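Changes to the Interlibrary Loan Service

December 2021

The Flellport Public Library will introduce revised arrangements for interlibrary loan at the start of the new year. The changes apply to all cardholders at the Main Library and at the Fontana and Rustine branches. Cardholders are asked to read the following information before placing their next request.

Interlibrary loan allows residents to borrow books, scores and microfilm that are not held in the Flellport collection. Items are supplied by public and academic libraries elsewhere, each of which sets its own conditions. Flellport acts as the borrower in every case and remains responsible to the lending library until the item is back on that library's shelf.

Requests

Requests will be placed through the online catalog. The paper form used at the service desks will be withdrawn, although staff will continue to enter requests for patrons who do not use a computer or who prefer to make their request in person or by telephone. Each cardholder may have up to 10 active requests at one time. An active request is one that has been placed and not yet returned, canceled or declined.

Patrons should give the author, title and edition wherever possible. If any edition will do, please say so in the notes field. Requests marked "any edition" are generally filled sooner, and fewer of them come back to the patron with questions. For articles, the title of the journal, the year and the page numbers are needed. Articles are delivered as electronic copies and do not have to be returned.

The following will not be requested from other libraries: items published within the past year, items owned by Flellport that are checked out or on order, textbooks assigned for a current course, and video games. Patrons who want a recent title are encouraged to submit a purchase suggestion. The Collections Department reviews suggestions every month and notifies the patron of the outcome by email.

Loan Periods and Renewals

The standard loan period will be 30 days from the date on which the patron is notified that the item has arrived. At present the period is counted from the date the item reaches the Main Library, and patrons who collect from a branch have lost several days to the delivery schedule. The new rule places all three locations on the same footing.

Renewals remain at the discretion of the lending library. A renewal should be requested before the due date printed on the paper band. Please leave the band on the item. It carries the lending library's reference number, and returns that arrive without it must be identified by hand.

Some lenders restrict use to the library building. Items of this kind will be held at the reference desk of the location chosen by the patron and may be consulted during open hours. A small number of lenders also forbid photocopying, in which case a notice will be attached to the cover.

Charges

No charge is made for placing a request. Where a lending library asks for a fee, the patron will be told the amount in advance and may accept or decline it. The cost of return postage will continue to be met from the library's operating budget.

The charge for an item not collected within the hold period will be $2. The amount has been set low on purpose, and it will be waived for patrons who cancel before the item is shipped. Overdue interlibrary loans will be billed after two notices. Replacement costs for lost or damaged material are determined by the lending library and cannot be reduced by Flellport staff. The lowest replacement charge passed on to a patron in the last fiscal year was $55, and several were considerably higher. 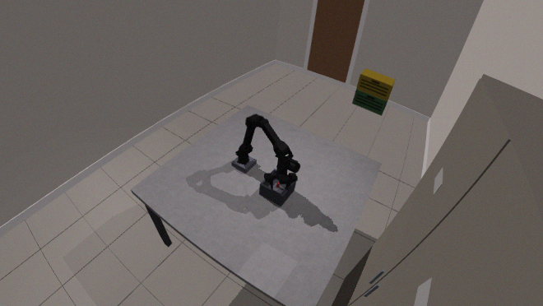
Returns

Interlibrary loans should be returned to a staffed service desk at any of the three locations. They should not be placed in the outdoor book drops, where bound volumes and microfilm boxes are easily damaged by the weight of other items. Patrons who are unable to come in during open hours may telephone the Main Library to arrange another method of return.

Transition

Requests placed on the paper form before the end of the year will be honored and need not be resubmitted. Loans already checked out will keep their present due dates. Cardholders whose email address or telephone number has changed are asked to update their record, either online or at a service desk, so that arrival notices reach them promptly.

The online request page replaces the Traseck system, which the library has used for interlibrary loan until now. Request histories held in Traseck will not be carried over. Patrons who wish to keep a list of past requests should print or save it before the end of the year.

Ilaria Bellini, Head of Borrower Services, will report to the Library Board on the revised arrangements in April. Written comments from cardholders are welcome and will be included in the report. They may be left at any service desk, marked for the attention of Borrower Services.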